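Nollow Tightens Labeling Rules for Reusable Food Containers

May 28, 2020

The town of Nollow has published revised rules for shops and caterers that sell chilled food in returnable plastic containers. The rules replace an interim notice issued in February and take effect in 30 days.
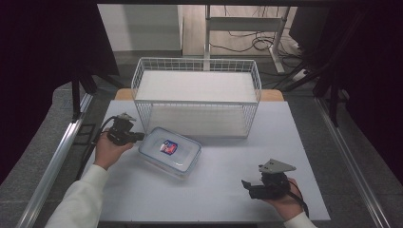
Under the revision, each container must carry a packing date, a storage temperature and a batch number. The batch number may be printed or written by hand, provided it stays legible after 17 hours of refrigeration. Labels may be placed on the lid or on one long side. Placement on the base is no longer accepted.

The town's food office checked 167 containers during the interim period. The most common fault was ink that smeared under condensation. Missing packing dates came second. The office did not publish results by shop.

Kundon, the wholesaler that supplies most of the town's delis, said it will switch to a thermal transfer label and will include a roll of 2000 with its next delivery to each account. Ustach, which runs the local container return program, will change its wash cycle so that adhesive residue is removed before sorting. Containers with residue are currently set aside and scraped by hand.

Boonyarit, a catering firm on the east side of town, asked for an exemption for same-day orders. The food office declined the request but will allow a single batch number to cover all containers in one same-day order.

Shops may use up existing label stock until the rules take effect. Copies of the revised text are available from the food office counter and on the town website.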